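Jirkeddale Reading Room Refurbishment
Progress report to the Zwahlen Fund, third period

1. Work completed

Floor repairs in the main room are finished. The contractor lifted 102 boards, replaced those with rot at the joist ends and relaid the rest. Moisture readings along the north wall are now within the limit set in the survey. The stack room is dry, and 814 volumes have come back from storage at Okness. Cataloging of the local history section continues – the remaining boxes are listed in the annex.

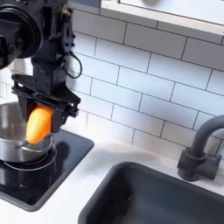 Figure 1. Black gripper holding an object.

2. Spending

Of the 3000 released for this period, the larger part went to timber and labor. Shelving from Poleo was invoiced in October and will be charged to the next period. Transport from Okness cost less than budgeted, and we request permission to move the balance to the lighting line.

3. Delays

The electrical inspection has been put back twice. Until the certificate is issued, the room can open only in daylight, with a limit of 20 readers. The revised schedule allows four weeks for the inspection and any remedial work.

4. Next period

Installation of the shelving, window repairs on the east side, and return of the map collection. The draft opening hours will be sent with the next claim.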